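Direito Processual Penal I
Apontamentos da aula 7 – Detenção em flagrante e primeiro interrogatório

1. Enquadramento

A detenção é uma privação da liberdade de curta duração, com finalidades fixadas na lei. Distingue-se da prisão preventiva, medida de coação que só o juiz pode aplicar. Nos casos de violência doméstica, a distinção tem relevo prático, dado que a intervenção policial ocorre muitas vezes na própria residência.

2. Auto de notícia

O auto deve indicar os factos, o dia, a hora, o local e os meios de prova conhecidos. As declarações prestadas no local por familiares não dispensam a inquirição posterior. Quando a pessoa ouvida não domina a língua portuguesa, nomeia-se intérprete idóneo, sem encargo para ela. 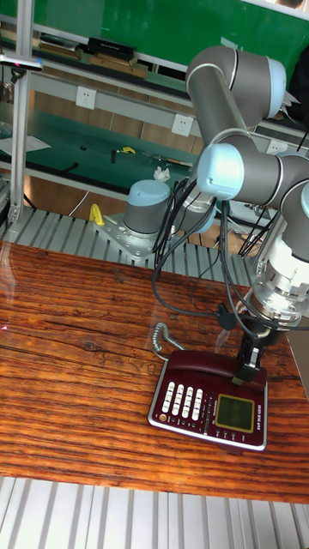
Yvonne Stockdale objetou, na discussão do caso Khalaf, que a nomeação de intérprete chega demasiado tarde se o primeiro relato já foi recolhido por intermédio de um filho menor, e que o tribunal deveria apreciar esse relato com especial reserva. A observação procede – a tradução por familiar levanta dúvidas de fidelidade e pode expor o menor a pressões.

3. Primeiro interrogatório judicial

O arguido é informado dos seus direitos, dos motivos da detenção e dos factos que lhe são imputados. A assistência de defensor é obrigatória. O silêncio não pode desfavorecê-lo.

4. Trabalho para a próxima sessão

Ler o caso Granside, páginas 62 a 70 da coletânea, e redigir um parecer com o máximo de 280 palavras sobre a validade do auto. A entrega faz-se na secretaria, ao cuidado de Yen-ting Hsieh.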